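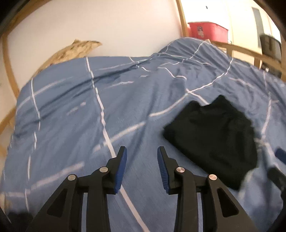 Why Do Race Cars Have Wings?

An airplane has wings so that it can leave the ground. A race car has wings so that it can stay on it. Both kinds of wing do their job by pushing on the air.

Air feels like nothing when you stand still. Put your hand out flat in a strong wind and you can feel it push. Tip the front edge of your hand up and your hand rises. Tip it down and your hand gets shoved toward the ground. A race car wing works like the hand that is tipped down. The air goes up as it leaves the wing, and the wing is pressed down. Engineers call this push downforce.

What is downforce for?

A car touches the road in only four places, one under each tire. Each of those patches is not much bigger than a page from a notebook. When a car goes around a bend, those patches have to stop it from sliding off the track.

Try this at home. Slide an eraser across a table with one finger. Now press down on it with your other hand and slide it again. It is much harder to move. Tires grip better when something presses on them, too.

You could press on the tires by making the car heavier, but a heavy car is slow to speed up, slow to stop and hard to turn. Air pushes down and adds hardly any weight.

Faster means more

Downforce grows quickly with speed. If a car goes twice as fast, it gets four times as much downforce. If it goes 3 times as fast, it gets nine times as much. In a parking lot the wing does almost nothing.

Fatima Magagula designs wings for the Zolach team. At 200 kilometers an hour, her rear wing pushes down with the weight of 386 kilograms. That is like a large horse standing on the back of the car.

Is a bigger wing always better?

No. A wing also holds the car back, and this is called drag. On a track with long straights, such as Testham, teams set their wings flatter. The car has less grip in the bends, but it goes faster between them. On a twisty track they tip the wings more steeply.

Drivers don't always agree about this. Vilgot Engström likes a lot of wing because the car feels steady. His teammate Giang Lưu would take less and be quick on the straights. The rear wing on their car can be set at any angle up to 22 degrees, so they try a few before the race.

Does our family car need one?

Most family cars don't. They are not driven fast enough for a wing to help much. Some have a small lip on the trunk, called a spoiler – its main job is to tidy up the air behind the car, which can save a little fuel.

Words to know

Downforce: air pushing a car toward the road.
Drag: air holding a car back.
Grip: how well a tire holds on to the road.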